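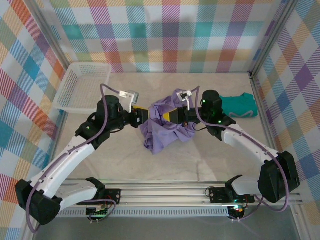 How many demonstrations does it take before a two-arm setup can fold laundry without help? More than we planned for. We budgeted for a couple of weeks of recording and we're well into February.

Running count as of this morning: 3,137 episodes kept. An episode is one person driving both arms through one task, start to finish, with joint positions and video saved together.

162 of those came in on Thursday. That's our best day so far. The day before we lost most of the afternoon to a clock problem, where one wrist camera was saving frames late and the logger didn't complain.

If you're collecting your own data, check timestamps after every session. We were checking once a week. We had to throw out 160 episodes that looked fine on playback.

The part that takes longest is the reset between episodes. Pick up the cloth, crumple it, drop it, step back, start recording. Operators get tired and start dropping it the same way every time, and then the policy only learns that one pile.

Iida Keskinen wrote us a small script that calls out a random starting spot before each episode. It's dull to work with, but the starts are spread out a lot better now.

We're using thin solid-color cloths and T-shirts for this round. Towels are next. They're thicker and the grippers need a different closing force, so I want them logged as a separate set.

Someone asked about failed attempts. We keep them if the operator recovers: dropped corner, picked it up again, finished the fold. We cut them if the operator gives up. The model we trained on clean runs only would miss a grasp and then just sit there with the grippers closed.

Labels are short. Task name, garment type, operator, recovered or clean. We had a longer form at the start and people filled it in differently, so half the fields were useless.

The Zerkelbridge group asked if they can use the set. Yes, once the towel episodes are in and I've redone the train/test split. The current split has the same shirts on both sides and the scores are too high because of it.

Next training run starts tonight with 2 seeds. I'll post the numbers under this one when they're done.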